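**Status:** open, workaround in place
**Component:** Cerkia (grasp + fold policy runner), wrist stream handling
**Station:** Munro
**Owner:** me, with Illia on the timing side

Picking this one back up. Short version for anybody landing from the Plustcombe board: on Munro, the jeans fold stalls right after the waistband grasp. Both grippers close, the runner logs `GRASP_OK` for left and right, and then the policy acts like it never got a grasp at all and starts creeping back toward the approach pose with the fabric still in its fingers. No fault, no estop, nothing red in the UI. It just sort of second-guesses itself forever until the watchdog kills the episode.

What I was seeing in the log, over and over:

```
fold.waist phase=GRASP L=closed R=closed
fold.waist GRASP_OK src=gripper_width
fold.waist phase=LIFT
percep.wrist conf=low reason=stale_or_blur
fold.waist phase=APPROACH reason=percep_veto
```

That last line is the annoying one. Percep isn't supposed to be able to veto a phase once gripper width says we're holding something. Or that's what I thought the rules were, anyway.

**Things I tried first that did nothing**

- Restarted Cerkia. Twice. (I know.)
- Rolled the policy checkpoint back to the February one. Same stall, same spot.
- Swapped the wrist stream over to the spare USB port. Same.
- Turned the gripper force up a notch, thinking maybe the belt was making the width reading weird. The width reading was fine the whole time, so I put it back.
- Recalibrated the head camera extrinsics. Felt productive, changed nothing.

Then Illia Symonenko asked if I'd looked at what the wrist view gives you at the moment of the veto, and no, I had not, I'd only been staring at the head view like a normal person. So I dumped both.

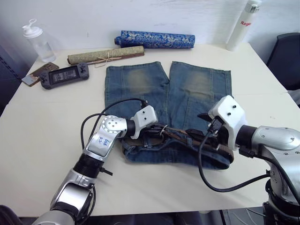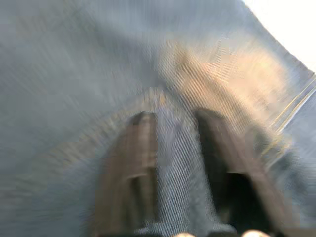
*Last edited in February, 4:10 pm – Munro tickets / Cerkia*

OK so look at the wrist one. It's streaks nearly everywhere! The twill is smeared into arcs all the way out to the top corners, and the only bit that's halfway crisp is the strip of denim between the two fingers. From the head view the state is super easy to call – both grippers are down at the waistband and belt. But percep.wrist scores the whole image, so that little usable strip gets averaged in with a sea of mush and the confidence goes through the floor.

The pale faded patches on the jeans might not help either. There's a big tan area in the upper right of the wrist image, and the segmentation model has always been a bit shaky about calling that kind of color "same garment." I don't have proof it matters, so I'm parking it. Somebody remind me if I forget.

**What I found in the code**

There are two separate problems and they were stacking up.

Problem one is the veto. It came in with the Wivmont merge. Somebody (me, I checked the blame, it was me) moved the percep gate out of APPROACH and into the base phase class so we could reuse it for towels. Every phase inherits it now, LIFT included. Towels never tripped it because the towel config moves slower and the wrist stream stays readable. Jeans use the quick approach profile and the gate eats it.

Problem two is the timestamp thing, and this is Illia's find, so credit where it's due. The wrist images are stamped when they arrive at the runner, and the joint states are stamped at the source. The runner was pairing each "we're closed and holding" state with a wrist image exposed 70 ms earlier. So even with a nice still grasp, the first wrist image the gate looks at can be one from while the wrist was moving. That explains why the blur score looked so awful next to a joint velocity of basically zero. I'd been reading those two columns side by side for ages and wondering how a parked gripper could make a blurry picture.

**Fix, part one (merged to my branch)**

Took the gate back out of the base class. Phases that want it have to ask for it:

```yaml
phases:
 approach:
 percep_gate: true
 grasp:
 percep_gate: true
 lift:
 percep_gate: false
 hold_check: gripper_width
```

I went back and forth on leaving it on for GRASP. I'd like to keep it, because a grasp on an empty tabletop can look OK by width if a finger pad is sticky, and we've been burned by that before.

**Fix, part two (workaround only)**

Added a settle wait between GRASP and LIFT. It's 200 ms, and it drops any wrist image that arrives inside that window. It's ugly and I don't love it, but the jeans fold gets through LIFT on Munro now and goes on to the leg alignment step like it should. The real fix is stamping the wrist images at exposure, and that means touching the driver, and I'm not touching the driver without Illia sitting next to me.

**If you're hitting this on another station**

1. Grep your log for `percep_veto`. If it shows up under any phase after GRASP, you've got the same thing.
2. Pull my branch or just set `percep_gate: false` on lift by hand. You do need to restart the runner, since hot reload doesn't pick up phase configs.
3. Add `settle_ms: 200` under `grasp`.
4. Run the fold 3 times before you call it good. My first attempt at a fix passed one run and stalled on the next, and I'd already posted that it was solved. Sorry again about that.

If you don't have `percep_veto` anywhere and you're still stalling, it's a different bug, please open a new ticket and don't pile onto this one.

**Still to do**

- Exposure timestamps in the wrist driver (Illia, then me)
- Blur score should only cover the region between the fingers, whole-image scoring makes no sense for this camera
- Unit test so LIFT can't inherit a gate again without somebody noticing
- Check whether the faded patches hurt segmentation, see above
- The log says `stale_or_blur` as one reason. Those are 2 different reasons! Splitting them would have saved me most of this ticket

Leaving it open until the driver change lands. Illia, I pushed the dump script to the tools folder, it takes the episode ID and writes out the head and wrist images nearest to any log line you give it. It'll choke if the episode has no left wrist stream, haven't fixed that yet.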